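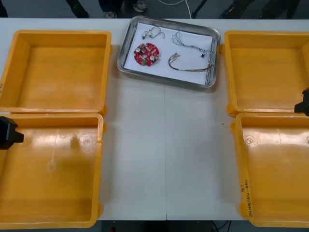

Yellow bins and steel tray on the white table

Ticket: Subscriber PDF won't open past page 26
Product: Kando reader, Varkurden Short Oval Review
Opened by: Jhun Macaraeg
Status: Solved

Hi all, me again! The May issue of the Review landed in my account last night and I was so looking forward to the Sokol hot rod feature, but the reader freezes every time I get to page 26. The page goes gray, the little wheel spins and then I'm back at the cover. Everything before that is fine (lovely shots of the Widarlow opener, by the way – whoever stood on that infield in the rain deserves a hot drink).

What I've tried so far: logged out and back in, cleared the browser history, and switched from the tablet to my old laptop. Same page, same gray screen on both. The April issue opens all the way through.

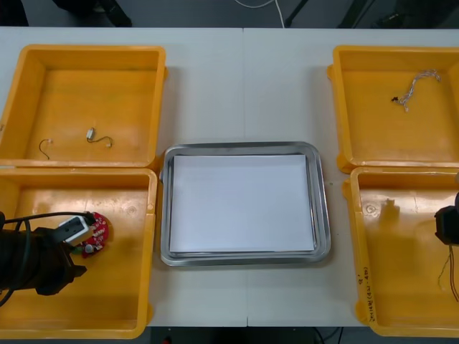 Update, 7 pm. Maribeth Fajardo from the subscriptions desk wrote back and asked if I had the two-page view switched on. I did! I always do, so the big grid photos don't get chopped down the middle. She had me change it to single page, and page 26 came right up. So did the rest of the feature, results tables and all.

She says the fold-out heat chart was saved at the wrong width and the reader chokes trying to put it next to a normal page. They're sending out a fixed file tonight.

Update, next morning. Downloaded the new copy over breakfast and the two-page view works again on the tablet. Haven't tried the laptop yet. One small thing for Maribeth while I'm here – the link to the Widarlow points table on the contents page still goes to last season's. No rush on that one, but I'll leave it here so it doesn't get lost. Thanks for the quick help, you can close this.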